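Skamora Insertion Set – Data Card
Wrist-view recordings of straw insertion with a hand-held gripper
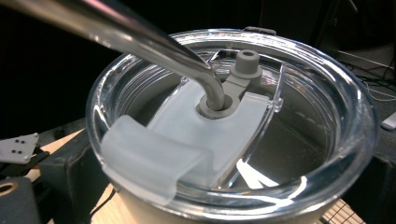

A comment received during internal review at Warnville asked whether a single tumbler could support any claim about insertion in general. It cannot, and the set should not be cited for that purpose. The reviewer added that tight, compliant holes are poorly covered in existing material, and that a narrow set with careful labels would still be of use.

Summary
Skamora contains 668 demonstrations of placing a stainless steel drinking straw in the gray grommet of a clear tumbler lid. It was prepared to test the Drilelel method, which learns a correction near the point of contact from wrist video alone.

Contents
Each episode holds one video stream at 60 frames per second, the gripper pose, and the opening width. Episodes end when the operator releases the straw. Failed attempts are kept and marked as such.

Splits
Train: 547
Validation: 60
Test: 61

Result
On the test split, Drilelel predicted the final approach direction more closely than the Aerts baseline. The gain was largest where the straw met the grommet at a steep angle. No force data were recorded, and the comparison is limited to motion.

Known limitations
Steel and clear plastic both produce strong highlights, and pose labels are less reliable where these overlap the rim of the hole. Labels were checked by hand in the validation and test splits only – users training on contact timing should filter the train split first.

Versions
The March release corrects the time offset between pose and video. Earlier copies should be replaced.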